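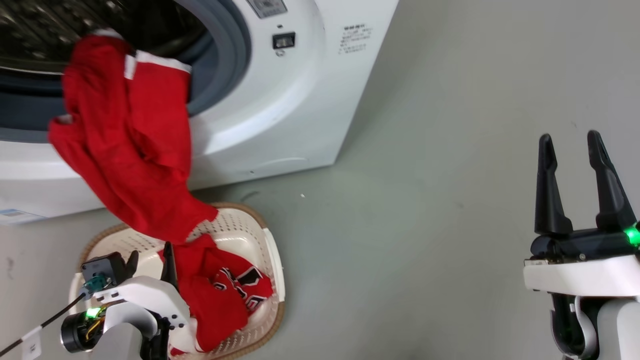 4. Laundry

4.1 Why we picked it

I'll admit that laundry was my idea, and that I argued for it mostly out of self-interest. I do a lot of it. Emmett Ferreira wanted dishes, Anika Alcantara wanted the benchmark to stay in the workshop with the bolts and bins, and we went back and forth over it for most of January. What settled things was reading through the earlier household studies and noticing how often the clothes part started with a single towel laid flat on a table. I have never once found my laundry in that condition.

So our chore starts at the machine. A front loader, a basket on the floor, and clothes that have to get from one to the other in either direction. Figure 4 shows the setup with two red garments, one draped from the door opening down into the basket and the other, a jersey with lettering and numerals on it, already lying in there. If you want to know why this is hard for a two-armed robot, the draped one is most of the answer. It touches the gasket and the basket at the same time, it's bunched up into folds, and a planner that likes objects to have a front, a back and a center gets none of those.

Figure 4. The laundry task, seen from the robot's head camera. Both grippers are near the basket, with a red garment hanging from the drum opening of a front-loading washer.

4.2 How we ran it

We collected 140 runs on the laundry chore, split between two control policies. The first, Plaklow, is the older one and works from hand-written grasp rules. The second, Gitstead, was trained on 3830 short demonstrations, most of them recorded by Bernadette Pettigrew, who has more patience with a pair of control handles than anyone else I've worked with. A run counted as finished when every garment was where it was supposed to be and no part of one was left hanging over the rim. We allowed up to four regrasps per garment. After that we stopped the run and called it a fail, even if the robot looked like it was getting somewhere (Engelbert Koller still thinks this was too strict, and we've left his objection in the appendix).

We didn't score neatness. I know some readers will want it, but I don't lay clothes neatly in a basket either, and it seemed unfair to ask more of the machine than I ask of myself.

4.3 What went wrong, and what went better than we thought

The grasp itself was rarely the problem. Both policies could pinch cloth and hold on to it. Trouble came from everything after that. Plaklow liked to grab the nearest fold and pull straight back, and if a sleeve was still inside the drum it just kept pulling until the force limit kicked in. Gitstead was a lot better here! It picked up a habit from the demonstrations of moving the second gripper in under the cloth before pulling with the first, and that alone saved plenty of runs that Plaklow would have lost.

Then there's the gasket. Soft rubber is great at keeping water in and terrible for anything trying to slide a thick hem over it. We stopped 13 runs early for this one reason - the cloth caught on the lip, the arm backed off, and the next attempt caught in the same place. A person would lift a little and think nothing of it. Neither policy had any notion of lifting a little.

Color gave us grief too. When two garments are nearly the same red and touch each other, our segmentation tends to call them one big garment, and the robot then goes for a grasp point on the wrong piece. Rafferty Dvorak tried using trim and printed lettering as cues to tell them apart, which helped when they faced the camera and did nothing when they were folded under.

4.4 So, can it do the laundry?

For moving clothes between drum and basket, I'd say sometimes, with a person close by and no hurry. I wouldn't leave either policy alone with a full load yet. Sorting, pouring detergent and picking a cycle are outside this section, and we haven't tried any of them on this setup. Folding was handled separately by the group at Somthorpe, and we come back to their results in Section 6.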